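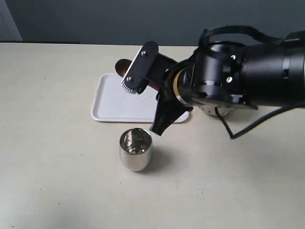
Cengiz Özkan pergunta se dá para reapertar os dedos da garra sem soltar o punho. Dá — são só os parafusos da placa do dedo superior.

4.2 Reaperto dos dedos

1. Pausar o programa. Tirar a peça da garra, bandeja e copo fora do alcance.
2. Cortar a alimentação e esperar 2 minutos.
3. Apertar os parafusos da placa, um pouco cada, alternando.
4. Limpar a borda dentada com escova seca. Nada de oleo.
5. Conferir a folga do cabo embaixo do punho.

Nota: repetir a cada 1.000 ciclos.

CUIDADO: não mexer no anel do punho, perde a calibraçao. Erro 129 ao religar — refazer o passo 3.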